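MEDIA RELEASE
Fri 22 April

Hokow residents' group questions Pliturberg parking plan

The Hokow Residents' Group has asked Pliturberg Council to hold off on its paid parking trial until it releases the traffic counts the trial is supposed to rest on.

Council says meters in the town centre will free up spaces for shoppers and bring people back to the main street. The group has read the 9-page summary and found plenty of confident language and very little evidence. The consultant, Zondolholm, appears to have surveyed the centre on three mornings, all of them during the school holidays.

"We'd be happy to be shown we're wrong," the group said. "But if the numbers are as strong as council claims, it's hard to see why they're being kept in a drawer."

The trial would cover roughly 600 spaces, including the car park behind the Brito arcade, where all-day parking is now free. Staff who start early and finish late would have to pay or park in the side streets, which are already full by mid-morning. The summary gives those workers one sentence.

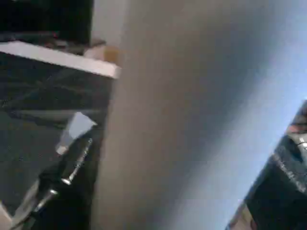
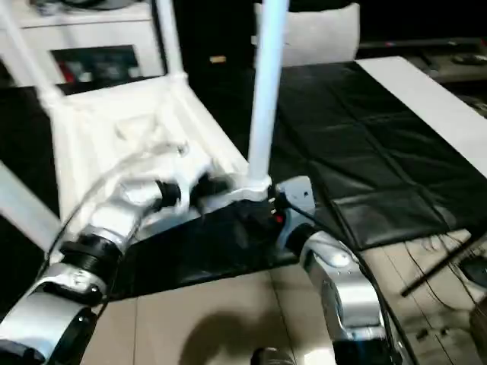
Will the meters be removed if the trial fails?
Council hasn't said. The summary sets no test for success or failure, and it doesn't name a date when the trial would end.

The group is also doubtful about the promised 15-minute free period. It may suit someone picking up a script – it won't cover a haircut, a dental visit or lunch with a neighbour. Similar promises were made before the loading zones were changed, and traders are still waiting for the review that was meant to follow.

The group is asking for the full survey data, a written end date and a public meeting before any meters go in. Submissions to council close at the end of April.

Media enquiries: Hokow Residents' Group, via the contact form on the group's website.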